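The little whiteboard, again

22 July 2019

So I finally dealt with the whiteboard. If you've been reading for a while you know I have a thing for small whiteboards (the big one in the hallway got so full back in March that I quit looking at it altogether). The little ones are where I do my best thinking, mostly because there's only room for a few words and then you have to stop!

My trouble is that I never clean them properly. I give them a swipe with whatever's closest, usually my sleeve, and write right over the gray. My friend Ibsa Gashaw gave me a whole speech about this over coffee. He says to use a damp cloth first and a dry one after, and to start at the top so you aren't dragging the ink back over the clean part. I had been doing little circles in the middle like I was waxing a car. Oops.

I also went through my marker cup and tested every one on the back of an envelope. I threw out 13 dried-up markers, people. Thirteen! The thin ones last longest for me, and they're so much nicer on a small board, where a fat tip eats up half your space with one word.
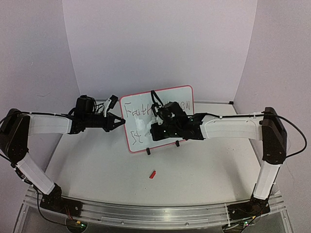

"Faith" still up top, faint gray smear underneath.

I do love a board that stands up on its own feet, though. Lay one flat and in my house it's under the mail by dinnertime. Next up is the hallway one, and I'm going to need a bigger cloth.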